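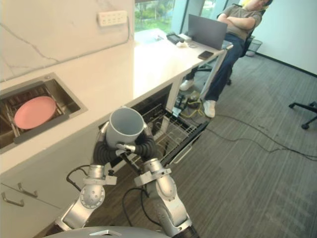 Tag: Around the Kitchen
Newsletter > Small Matters > Kitchen

Mugs go in rim down. The top rack of the Hesby dishwasher holds plenty of them, yet by noon the sink is full again – a mystery Youssra Tawfik has been looking into since August. Her findings so far: everyone rinses, everyone means well, and the plate in the sink is always somebody else's. Unloading is open to all grades of staff. Names to Latifa Benmoussa, please.

Recent items
Rowlands parking: 76 spaces, 90 cars
The Clondia kettle, again
Lost scarves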